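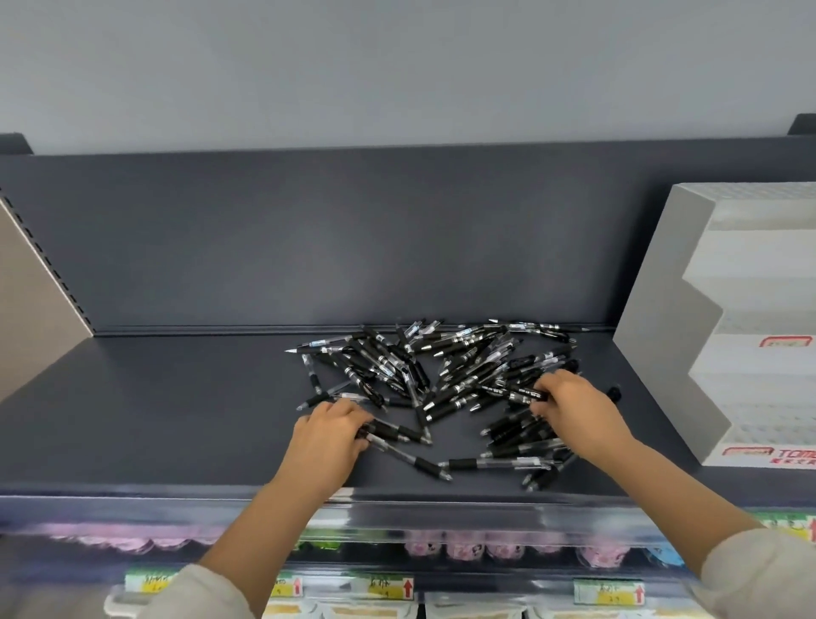 What does the Mondau cell do all day, and why do you need people at all? It picks small stationery off a shop-style shelf and puts it where it's told, over and over, until something slips out of line or the shelf needs to be reset. Then one of us walks in and does it by hand. Pens are the job I get asked about the most. The cell wants a start state before every run, and for the hard runs the start state is a mess, so we tip out a heap of black gel pens with the barrels crossing every which way and tidy only the strays. A single pen lying out in front of the pile on its own is fine, leave it. A loose cap sitting on the bare shelf beside the heap is a different story! Pick it up before you start, because the vacuum cup loves a cap and will hang on to it for the rest of the run.

How often do you reset the shelf?

After every 9 runs, or sooner if I don't like the look of it. I used to be stricter about this, and then I noticed I was spending more time on the shelf than the cell was. If you're new, go by the counter on the Hirkov box and ignore my moods.

Do I have to stop the cell to reach in?

Yes. Yes, yes, yes. Key to manual, wait for the amber light to go steady, take the key with you in your pocket. The gate switch does its job too, but I want the key out anyway. If the amber light keeps blinking for longer than 5 seconds, the brake check hasn't finished and you should call whoever is on the desk.

What order do you do things in?

Stop the cell, key out, look at the cup, then the shelf, then the camera window. I do the cup first so I don't forget it, which I have done (more than once). On the shelf I work from left to right and gather the pens that belong together before I worry about the messy ones.

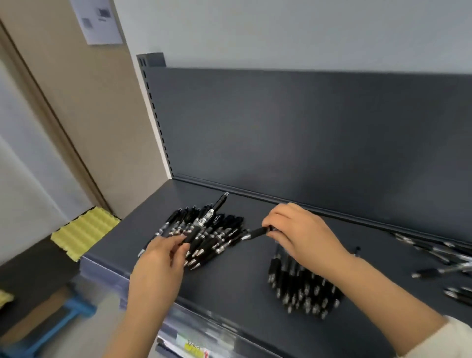
Keep the groups apart while you're at it, and get the tips in a group facing more or less the same way if the run sheet says "ordered." You don't need a ruler. The vision setup from Görtz puts up with a fair bit of slant, and a pen that's a little off won't bother it. Pens lying right on top of the price strip will, though, so push those back.

Why does it miss pens that are in plain sight?

Nine times out of ten it's shine. Clear plastic and chrome clips throw the light back at the camera, and the cell sees a bright smear where the pen should be. Check these before you touch any settings:

Wipe the camera window with the dry cloth from the drawer, never the blue paper.
Make sure the side lamp hasn't been knocked. The pencil mark on the bracket is where it goes.
Run the shelf check with the shelf bare. You're looking for a score of 548 or better.

If the score is fine and it still misses, write down which item and leave it for me. Please don't retrain anything on your own, I'm begging you.

How do I swap the pens for a new set? 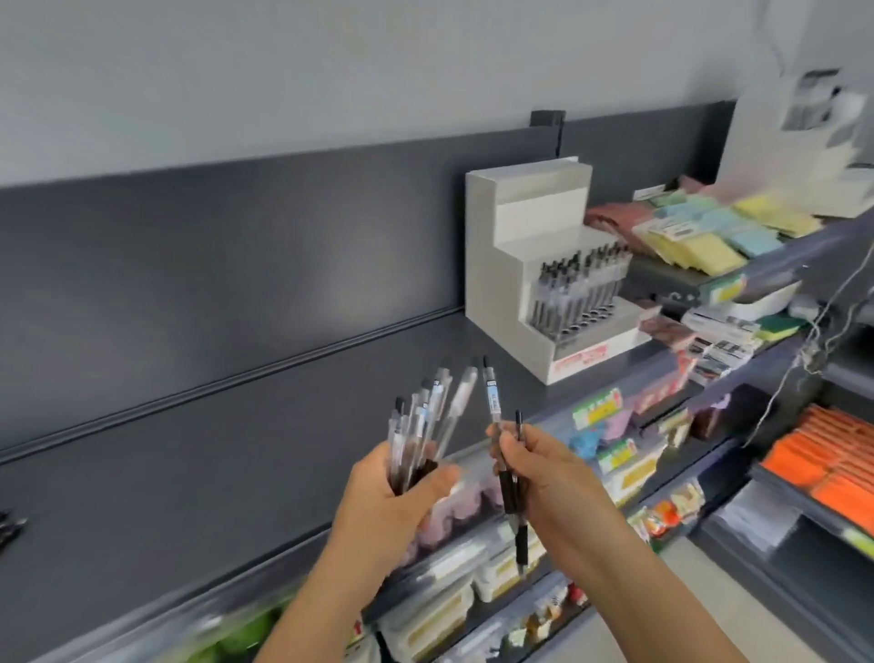

Clear the old ones first, all of them, and only then bring in the new ones. I take them out by the handful, one bundle in each hand, and I don't try to grab the whole lot at once. My left hand usually ends up with the big fan and my right with whatever few were left over, and that's plenty to carry without dropping any behind the shelf. The stepped white cardboard stand stays where it is with its clear, black-capped pens upright in their rows. The cell uses the stand's edge as a landmark, so if you bump it you'll need to run the landmark routine again.

When does the vacuum cup get changed?

At 3459 picks the Hirkov box puts up a reminder, and I change it then even if it looks okay. Twist, pull, new one on, push until it clicks. Press your thumb against it and listen. A hiss means it isn't seated.

Where do the spares live?

Gray cabinet, second drawer, Nandititz box. Cups on the left, filters on the right. If you take the last filter, tell me. The next delivery isn't until July.

Last updated 2021-05-23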